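Subject: Re: [castillo-data] How many grocery runs before we start training?
Date: May 10, 2026
List: castillo-data

> We've got 12 shopping recordings from Lonuro and I'm itching to
> start a training run on them. Is that silly? I'd also like to know
> what people are doing about the bits where the hands are busy but
> nothing much is being moved. Our labelling tool wants a verb for
> every stretch and I keep typing "fiddling".
>
> Also, is anybody else finding supermarkets harder than kitchens?
> Our kitchen numbers look fine and then the grocery ones fall off
> a cliff.

Not silly at all! Start the run. You'll learn more from one bad model than from another fortnight of planning, and you can throw it away afterwards without a pang. We did our first one at Umosus with even less and it told us straight away that our clips were far too tidy: one object on a clear surface, hand comes in, hand goes out. The model was lovely on those and hopeless on everything else.

We're now at 96 shopping sessions, which cut down to 1260 usable clips, and I have to say this is the most fun I've had with a dataset in years. Shops are wonderful for this. Every trolley is a little moving worktop with holes in it, things roll, things lean on each other, and the hands have to sort it all out while the whole lot is travelling down an aisle (and the background with it, which I suspect is half of your cliff).

On "fiddling": please don't bin those stretches! They're the ones I'd fight for. In our scheme they go under "steady" or "adjust", and we write the label separately for each hand. A stretch where the left hand is round the neck of a bottle and the right has hold of something else by its cap gets two lines, even if neither thing ends up anywhere new. Our early labels had one verb per clip and whichever hand was doing less simply vanished from the record.
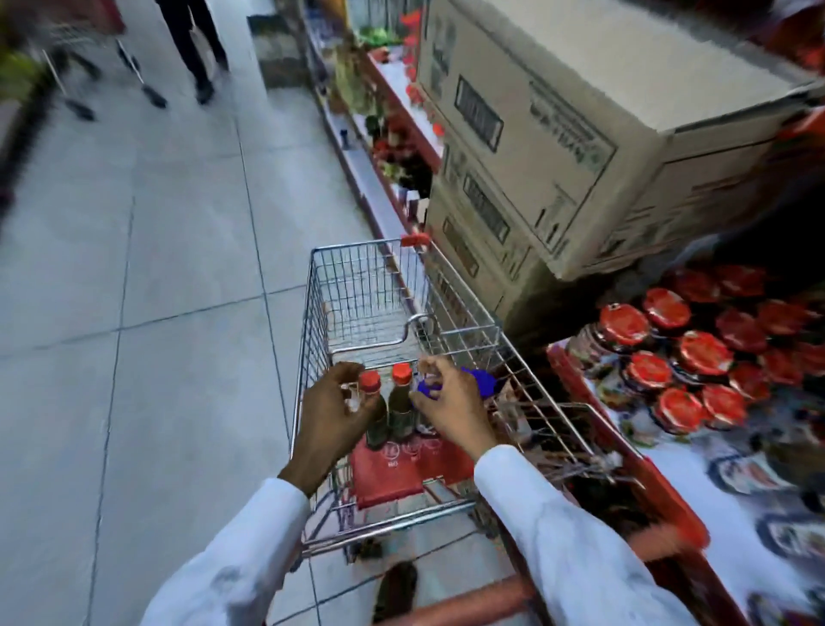

**How many people should label each clip?**

Two, working separately, with a third looking only at the clips where they disagree. We tried one labeller plus a spot check and the spot check kept passing things that were plainly wrong, mostly left and right swapped.

The other thing I'd push hard is look-alikes. If there are two bottles with the same red cap standing side by side, the label has to say which one the hand is on, and "red-capped bottle" won't do it. We use position relative to the other one plus whatever differs, if anything does. It's slow. It's also where Zivora (our labelling front end, for those who joined recently) gets in the way, as it will happily let you save two objects under the same name in one clip and then merges them on export. Turn on "unique names" in the project settings before you begin. If you've already begun, there's a script in the shared folder called split_names.py which finds the merged ones, though you still have to fix them by hand.

Things we changed between our first batch and the current one, in case it saves you a round:

- A clip may start mid-action. We used to trim to the moment before the hand touched anything, and it taught the model that nothing is ever already held.
- Object names are plain words the labeller would say out loud. "Jar", "bottle", "bag". If they can't tell what it is, they write "item" plus the colour and move on.
- Anything a person isn't sure of gets a question mark after the name. The training script drops the question mark but the reviewer sees it.
- Passers-by are not labelled, but if one is in view the clip goes through the privacy pass before anyone outside the project gets it.
- Whole sessions go to either training or test, never split across both. We got this wrong once and had a glorious few days of scores before we spotted it.

That last one may be worth checking on your kitchen numbers, by the way. If clips from one kitchen session are sitting on both sides, your cliff might be smaller than it looks, just starting from a lower hill.

For your 12, I'd keep 2 back for testing and use the rest. Choose the test ones from a shop the training set hasn't been in, if you can manage it. And do post the results even if they're dreadful, I'd love to see where it goes wrong compared with ours.

We're hoping to put the full label guide up for the Castillo meet-up in September. I can send the current draft before then if you don't mind it being scruffy. The section on bags is three questions and a shrug at the moment, so if you've worked out when a thing resting on a bag counts as being in it, please tell me!

Cheers from the Umosus end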